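Filling in the export value line

Vindstead takes one value per shipment, so work it out before you open the form.

1. Add up the goods by type. Knitwear and folded garments go under separate codes.

2. Convert to dollars at the rate on the invoice date.

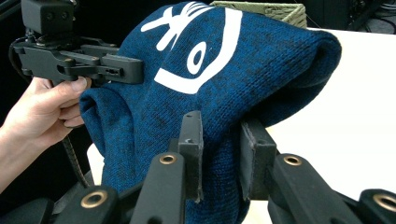
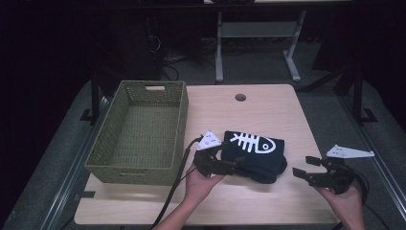 3. Leave freight out if the buyer pays it. Goods worth 2,000 with freight of 829 are entered as 2,000.

4. Type the figure in box 3 with no cents, then press Check. A red mark means the code and the unit don't match.

Keep the invoice with the packing list. Send corrections to Noémie Kennedy before the September return closes.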